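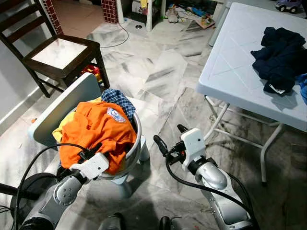
Arvo Honkanen wanted to know why anyone would start with laundry. He put the question from the second row of visitors, before the introductions were finished, and added that in his own plant the parts at least kept their shape.

Tuulikki Kokkonen said it was a fair question and that she would take it first. She leads the manipulation group at Grutitel, which opened its test rooms in Rurndale to visitors on Wednesday, August 9, 2023. The rooms are furnished as a home and left in the state a home is usually in. The task that day was to take clothes out of a basket, spread them and hang them on a drying rack, using the two-armed system the company calls Seo.

"A rigid part has six numbers that tell you where it is," Kokkonen said. "A shirt in a heap has no useful number at all. You find out what you are holding after you have picked it up."

The order of work is fixed. One arm takes hold of the uppermost garment and lifts. The other arm looks for a second point to grip. When both ends are held, the arms move apart until the force reading at the wrists rises, and the controller then tries to work out which way up the garment is. Most of our conversation concerned the first of these steps.

"The pinch is where we lose the most time," she said. "The finger has to get under a fold. If it goes too shallow, it slides off. If it goes too deep, it takes the next garment as well."

Grutitel logged 3085 grasps during the spring and summer test period. Kokkonen declined to give a success rate for the whole set, on the grounds that the gripper fingers were changed partway through and the two halves should not be averaged. She did say that thick, soft fabrics are easier for the system than thin smooth ones, and that double picks remain the most common fault.
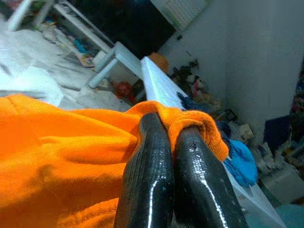
Saqib Jafri
Contributing editor, handling and robotics

I asked how much of the grasp is decided from the head view and how much at the wrist. Kokkonen said the head view selects the area and sets the approach direction. Over the last few inches the wrist view takes over, and the only things it is asked to find are an edge or a raised fold close to the fingertips.

"At that distance I don't care that it is a shirt," she said. "I care that there is a ridge and that it runs across the fingers."

The background is not filtered out by color. An early version did this and failed whenever something on the floor matched the garment. The present version uses depth near the fingers and ignores everything past a set distance. Kokkonen described it as a crude rule that has been kept for its speed.

Force limits are set low at both wrists. A knit will stretch before the reading climbs, so the limit is paired with a maximum travel, and whichever is reached first stops the motion. Woven shirts reach the force limit. T-shirts usually reach the travel limit. In both cases the arms hold position for 2 seconds while the next estimate is made.

"People watching think it has frozen," she said. "It is waiting for the cloth to stop swinging."

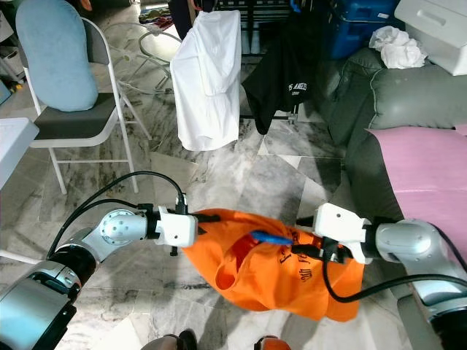 Jarmo Ojala asked what the system does when it has the garment upside down, and whether a person would have to step in. He had timed a similar cell elsewhere and thought regrasping took up more of the cycle than suppliers liked to admit.

Kokkonen agreed with the second point. For hanging over a bar, she said, orientation matters less than for folding, and the controller will accept a garment upside down if the weight is shared fairly evenly. If it is not, one arm lets go and searches again along the lower edge. The limit is 3 regrasps. After that the garment goes back to the basket and the operator gets a message.

Printed lettering can help in principle, as it gives a clear top and bottom. The group tested this on a set of 718 garments and dropped it. Too few carried any print, and on a bunched shirt the letters were often folded out of sight. Collars and sleeve openings are now the preferred cues.

We moved on to the rack. A bar is a known shape in a known place, and I had assumed the last step was the simple one. Kokkonen said it accounts for almost half of the development hours.

"The rack moves," she said. "It is light, and if you pull on the cloth you pull on the rack." 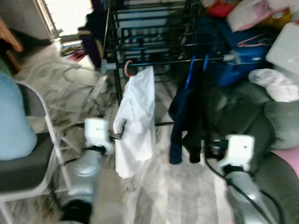 Her group tried clamping the rack to the floor and got clean results that were of little use to anyone at home. The clamps came off. The arms now place the leading edge over the bar with some slack, release one corner, and draw the cloth down from the other side in short strokes, checking the position of the bar between strokes. Garments already hanging are treated as obstacles with a margin on each side. The margin is generous, and as a result the rack fills up less tightly than it would by hand.

I asked about cabling, which runs outside the arm housings and can come close to the cloth. Kokkonen said the motion planner keeps a clearance zone around each cable, sized from the worst loop measured on the bench. An internal route is planned for the next wrist. She would not give a date.

Ilari Tikkanen, who runs the test rooms, joined us for the last part and spoke mainly about resets. Between runs an operator refills the basket by hand, with no attempt at a standard arrangement. "If I pile it neatly, the numbers go up and they mean nothing," he said.

The next series will be held at the company's Trutville site, with pegs added to the task. Kokkonen expects the pegs to be harder than the shirts.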